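Monday, late

In at eight. Brian was already there with the towels sorted, so we could start the new set before the room got warm. He had washed everything over the weekend because Urmila thinks a clean towel and a towel that has been handled for two weeks are different objects to the model. She may be right. We have never tested it.

Today was the first full day of the pause condition. Up to now the arm takes the towel, lifts, and goes straight into the search for the second corner. In the pause condition it lifts, stops, and waits for the cloth to settle before the network gets a picture. The old method gets its picture while the cloth is still swinging. Urmila's claim in the Lunlow write-up was that swinging doesn't matter much if you train on enough of it. Brian and I have doubted that since the fall, mostly from watching it reach for folds.

We did 66 lifts before lunch, alternating conditions. I did the resets and Brian kept the log. A reset is just dropping the towel back on the table from the same height without being neat about it. I caught myself being neat twice and did those over.

The dark towels are the hard ones. With the light ones you can follow an edge all the way down. With the dark gray the folds go almost black and a ridge looks a lot like a hem. If the lift starts near the middle of the cloth, the bottom just bunches up, with maybe one loose corner flap sticking out to the side.

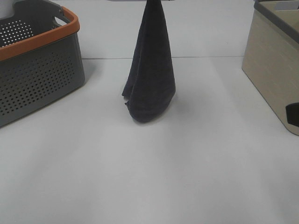
For those lifts I wrote down by hand where I would have grasped, before looking at what the network picked. I want to know how often a person can even tell from one view. My guess is less often than we assume when we score it. When I compared at the end of the morning, the network and I disagreed on a fair number, and on a few of them I think it was right and I was wrong. I didn't tell Brian which ones until he had marked his own.

Lunch at the desk. Call from the Witard people about the spare wrist camera, which is now coming in February. I told them that was fine. It isn't great, but we can run on the fixed camera until then, and that keeps this set comparable with the old one anyway.

In the afternoon Nyanda crashed (the planner, our version of it) and we lost forty minutes. It was the joint limit thing again. Brian put the old check back in and it ran clean after that. I need to write down why we took that check out, since neither of us could remember.

Then the part I had been waiting for. Urmila had the evaluation running on the held-out set, 608 lifts, none of them from this room. She scored a corner as found if the grasp point landed within 25 millimeters of the marked one. On light towels the pause made no difference I would defend. On dark towels it helped, and most of the help was on the lifts that started near the middle. So the waiting seems to buy something where the shape is hard to read, and nothing where it is easy. It also costs time on every lift, easy or hard, and we pay that all day.

Urmila wants to see it on more cloth before she believes it. She asked if some of the gain could come from the lighting, because the dark towel lifts were mostly recorded in one block. I checked, and they were. So tomorrow we mix them properly. That will bring the set to 665 if nothing gets thrown out, and something always gets thrown out.

Brian asked if the arm could decide for itself when to wait. Take a quick look, and only stop if it isn't sure of a corner. That's a better idea than the one we are testing. I wrote it on the board under Stosow, where we put things for after the deadline.

To do tomorrow: mix the order, new log sheet with a column for where the lift started, ask Urmila for the raw scores and the marked points. Bring a sweater. Home at nine, leftover rice, bed.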